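ROBOTICS CLUB: SIM TEAM UPDATE

Quick one from us because the newsletter closes at 4 and I've only just got out of the lab.

Sim team is alive and well. Eleventh hour as usual. We are entered in the Gajdoš Challenge in April, home tasks division, which is all done in simulation until the final. House, furniture, stuff lying about, and a robot you write the brain for. Name of our entry is Bokik. Yes we voted. No it can't be changed now, it's on the form.
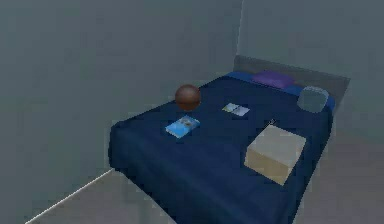
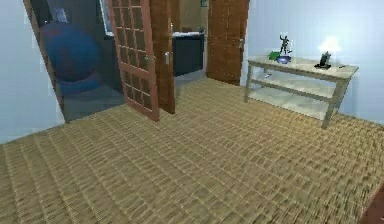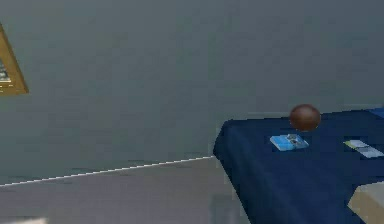 The house is one of the practice houses that comes with Sindberg, the simulator everyone in our division has to use. You load it, you pick a start spot, you get a task in one line of text and the clock starts. "Bring the ball from the bed to the table." "Put the book in the box." That sort of thing. Sounds like nothing. Took us most of the winter to get through a doorway reliably.

Where we are at:

Navigation. Good! Finally good. Doors were the killer. Anything with glass panes confused the depth estimate, Bokik would plan a path right through the door and then stand there bumping it until the timer ran out. Chaimae Morsy rewrote the whole map layer over break and now glass gets treated as solid unless proven otherwise. Slower, takes wider turns, but we haven't had a stuck run in the last two weeks. Knock wood.

Finding things. Pretty good. Big colorful objects no problem. Small dark things on a dark blanket, big problem. We've got a pen-ish thing that gets missed over and over. Current plan is to look at the bed from a second spot before giving up, costs a few seconds each time but points are points.

Picking things up. Um. Balls roll. We knew balls roll. We did not know how much they roll when you come in with the hand a hair off center. The flat things are worse in a way, a thin book on a soft surface has no edge to get hold of. Two ideas are being tried, one is sliding it to the edge of the mattress and grabbing it as it hangs over, the other is pushing down on one side to tip it. First idea works more. Second idea looks cooler. Arguments ongoing.

Putting things down. Nobody has started this properly. Please somebody start this. Right now it opens the hand and hopes.

Numbers, for those who like them. We ran 3,000 practice episodes since the last newsletter, mostly overnight on the two machines by the window. The last full test set was 152 tasks and Bokik finished 60 of them. In the fall we were finishing basically none so I'm calling it progress. Most of the fails are in the grasping, a few are dumb ones where the task says "the other book" and our text parser has no idea what other means. Fair enough, some of us struggled with it too.

If you want to know how the scoring works: full points for the right object in the right place, partial for touching the right object, minus for knocking anything on the floor. That last one hurts. Lamps count. There was a whole evening spent on lamps.

Logging. We switched to Sketik for keeping track of runs, free for school teams, and it's so much better than the spreadsheet. Every run gets its settings saved with the result so when someone says "it worked on my laptop" we can go and look. PLEASE tag your runs with your initials. There's a pile of runs tagged "test" and "test2" and "testnew" and I don't know whose they are and they are getting deleted on the next cleanup. Also write one line on what you changed. One line! Even "tried slower arm" is fine.

New people. We have room. You don't need to know how to code, I mean it helps, but what we're really short on right now is people to go through failed runs and write down why they failed. You watch the replay, you pick a reason off the list, next one. Goes fast with a snack and a friend. Two of our best programmers started that way last year, by the time they'd watched that many crashes they had opinions about how to fix them. If you do want to code, the warmup sheet is on the club page. It walks you through installing Sindberg and making the robot drive in a square. If the install fails with the message about the graphics driver, don't fight it, come and find us, there's a fix and it takes a minute.

Heads up on laptops. The school ones will open the house but slowly, and the lighting goes funny. Fine for writing code, not fine for testing vision. Book a slot on the lab machines insted. Sheet is taped to the inside of the lab door. If you book and don't show up somebody else loses the slot, so cross yourself out.

What happens next. There are 3 qualifying rounds before the final and we need a score in each one. Round one is houses we've already seen, objects moved around. Round two is new houses. Round three is new houses and new objects and I'm trying not to think about it. Teams that get through all of them go in person, and at the final they run your code on a real robot in a real apartment set up in a gym. None of us has ever got that far. Last year we went out in round two on a bathroom door.

For round one we want to freeze the code a full week before the deadline. Freeze means freeze. Bug fixes only, and someone else has to look at it first. We all remember the thing with the minus sign.

Jobs still open:

Placing (see above, I'm begging)
Text parser, mostly "other", "next to" and "behind"
Somebody to do the poster, needs to say what the project is in words a parent would understand
A 2 minute video with voiceover. Chaimae has the replays sorted in a folder already, you'd be cutting and talking
Snacks

Thank you to the parents who sent in the old monitors, all of them work except one and we are using that one as a shelf. Thank you to the science department for letting us leave things running at night. We know about the fan noise. We've moved the loud machine further from the wall and it should be better, tell us if it isn't.

Meetings are same room, after last bell until 5:30, later in the week before a round if we can get somebody to stay with us. Check the board by the lab for which days, it's changing because of the play rehearsals. Door might look shut, just push it.

Parents asking about travel costs for the final: no idea yet, depends if we make it, and there'd be a note home well before. The organizers pay for the hall and lunch, we'd pay for the bus. Last year's leftover bake sale money is still in the account and we haven't touched it.

Oh and t-shirts. Orders are open, the design has Bokik's name on the front and the house floor plan on the back. Sizes go on the list next to the booking sheet. If you wrote "medium" with no name on it that was very unhelpfull, come back and sign it.

OK that's 4 o'clock. More next time, hopefully with something to report about putting stuff down.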